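Play Kitchen Working Group, Drindthorpe
Minutes, Oct 4, 2019

1. Table contents
The group went over the items on the white table for the Voltanura play kit. The lavender oval plate and the mint-green colander stay in.
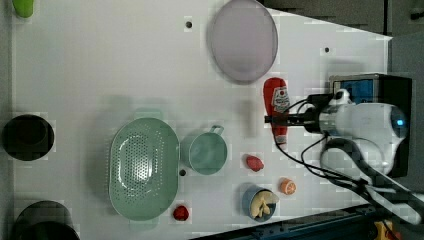 Photo: Resum / Voltanura

The measuring cup matches the colander and will be listed with it. The strawberries go on the fruit line with the halved orange. Jaramillo quoted 26 sets, delivery in April.

2. Oven
Agreed to keep the toaster oven on the right side of the table, with the blue bowl left near the fruit.

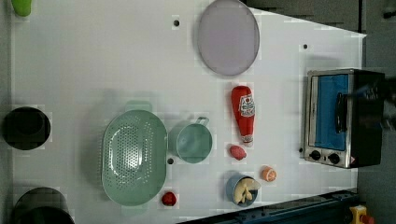

Does the oven count as part of the kit?
It is listed separately and stays with the room.

3. Storage
Small food pieces will go in 3 lidded tubs - large dishes go on the open shelf. Labels to be typed before the next meeting.

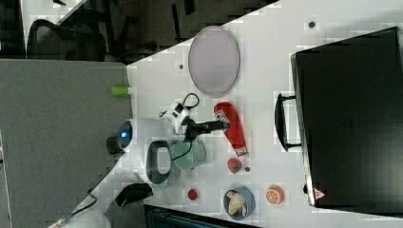

Who orders replacement pieces?
The office orders them from Jaramillo once a month.

4. Ketchup
The soft red ketchup with the Heinz label was discussed. Two members wanted a plain one. Left as is - to be looked at again in April.
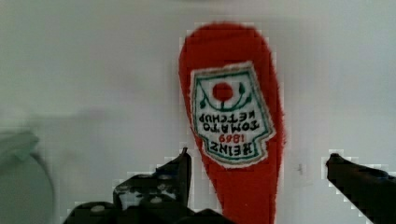

5. Next meeting
Same room. Tub labels and the Jaramillo order carried over.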